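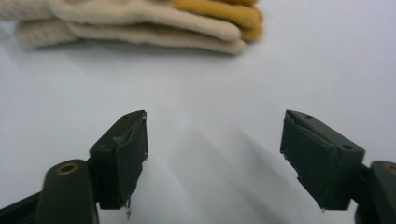
Wednesday, bench 2. Glove sort and re-count before the December order.

Started 8:40. Emptied the PPE drawer and the bin under the drill press. Knitted gloves only this time; the nitrile ones are Noemi's list.

Kept: cream knit with mustard dipped fingertips. Coating covers the tips only, knit is bare from there back. Good for parts handling and for tape work, poor for anything oily. Oil goes straight through the knit at the palm, see Tullio's note from the solvent cabinet job.

Count after matching lefts and rights:
usable pairs 19
singles, no partner 11
scrap 3

The singles are mostly lefts. Right hands wear first at the index finger, where the coating lifts from the knit and then rolls back. Keep the lefts in the bottom tray. Do not pair a washed one with a new one, the washed ones have shrunk and the cuff sits short.

Inspection method, so we all do it the same way: lay the glove flat on the white table, fingers to the right, smooth out the folds, look at each tip, turn over, repeat. Then put a hand in and spread the fingers. Splits at the edge of the coating do not show until the knit is stretched. Two of the scrap gloves passed flat and failed on the hand.

Washing: 40 C, no softener, dry flat. Softener left the coating tacky last time and the tips stuck together in the drawer. Thaddeus wants to try the line over the heater. I would keep them off it until we know what the coating does with heat.

Supplier: Sandico have quoted for the same knit with a longer dip, down to the second knuckle. Russo can only do full palm. Asked Sandico for one sample pair in medium and one in large. Adelmo to try them on the sheet stock and write down where they go first.

Open:
- label for the singles tray
- liner for the drawer, old one sheds grit into the knit
- ask Osvaldo whether the Clikcombe job still needs its own set

Table wiped down, drawer back in by 10:15. Tray is on the shelf left of the vise.

O.K. to order once the samples are in.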